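Chapter 3
Looking After the Gripper

I learned most of what's in this chapter on one arm, the bench cell we set up at Dusby, and I learned it by getting things wrong. I'd bolt on a new pair of fingers, run the Tostano jog program and walk off for tea. By the time I came back, something was usually on the floor!

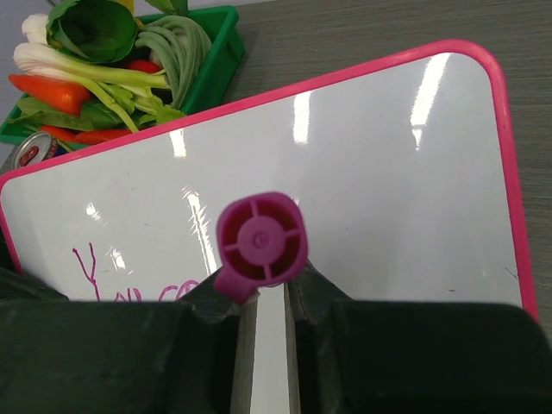
Finger alignment is where I'd like you to start. Jog the jaws shut at 50 per cent speed, look straight down between them and check that the gap is even from top to bottom. Then give them something slim to hold. I like a marker pen, gripped upright with the end cap facing the wrist camera, as the cross of ribs on that cap makes any twist easy to spot. Open, close, look again – and keep going for 50 cycles before you touch the offsets.

After that it's mostly routine. I clean the pads every week and grease the slides every 3,000 cycles, and we'll do both in section 3.1.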